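Home Reviews Film Television Books About

Florico (film review)

I came to this one knowing nothing except that my sister cried at it, and she doesn't cry at much.

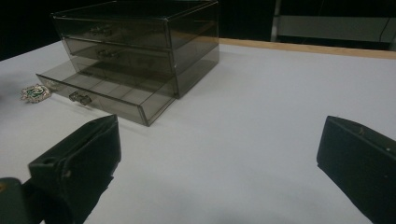
The story follows a lighthouse cook who starts getting letters from her late husband, each one dated a little further into the future. You might expect a ghost story, and for the first half hour I did too – but Florico is far more interested in breakfast, weather and the small business of carrying on. I was glad of it. The kitchen talk between the cook and her neighbor Toltov is so easy and so funny that I'd happily have watched another 14 minutes of just that!

The middle does sag, I'll admit. There's a long trip to the mainland to see a lawyer, and up to 29 letters get read aloud before the film is done (I lost track of a couple while hunting for my tea). The music leans a bit hard on the violins as well. But then comes the scene on the ferry, with hardly a word spoken, and I forgave it everything.

Is the husband really writing to her? The film leaves you to decide, and we argued about it all the way home. I've seen it twice now and changed my mind both times. Four out of five from me, and do stay through the credits for the last letter.

Contact us | Copyright Vusoreck Reviews | Back to top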